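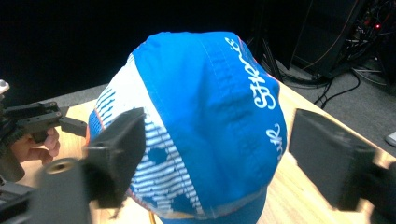 Why do so many regional hat makers still sew their crowns from separate panels? A flat piece of cloth will not take the shape of a head without folding, and panels joined by curved seams remain the simplest way to give it one.

4 min read

The Juntunen workshop in Tridwood has cut cloth for hats for three generations. Its pattern room holds 123 card templates, each marked in pencil with the year it was last corrected. Some have been trimmed so often that they no longer match the size written on them, and new cutters are taught to trust the edge over the label.

A panel is a narrow triangle with bowed sides. The depth of the bow decides how the finished crown will sit. A shallow curve gives a tall, pointed crown; a fuller one gives a low crown that follows the skull. An error in the curve is repeated at every seam, and a hat can change by a full size before it reaches the pressing table.

"We correct the template before we correct the sewer," said Fidelina Henao, who has managed the pattern room for seven years. "If the same fault appears in two hats, the card is taken down and measured."

Cloth for the workshop comes chiefly from the Grerico mill, which weaves a cotton twill in lots of 1000 yards. The mill ships in November, and the months before delivery are given over to repairs and to small orders cut from remnants. It is common in this period for one hat to combine two cloths - a plain front with a printed side, for instance - and certain customers wait for the remnant season for that reason.

The sewing itself has changed little. Panels are joined in pairs, the pairs into halves, and the halves by a single seam running from front to back. Tape is then laid over the raw edges inside the crown. The sweatband goes in last, and it is here that most returned hats have failed. Perspiration weakens the thread well before it harms the cloth.

Nithin Kotian, a textile conservator with the Plinine Museum, has studied the workshop's older stock for an exhibition on everyday dress. He advises owners to wash a sewn hat by hand in cool water and to dry it over a bowl of suitable size. Machine drying shrinks the tape faster than the panels, and the crown puckers along every seam.

The museum has asked to borrow a set of retired templates for display. The workshop has agreed to lend all but the child sizes, which remain in use.

Contact the editors | Copyright Tridwood Review. All rights reserved. | Back to top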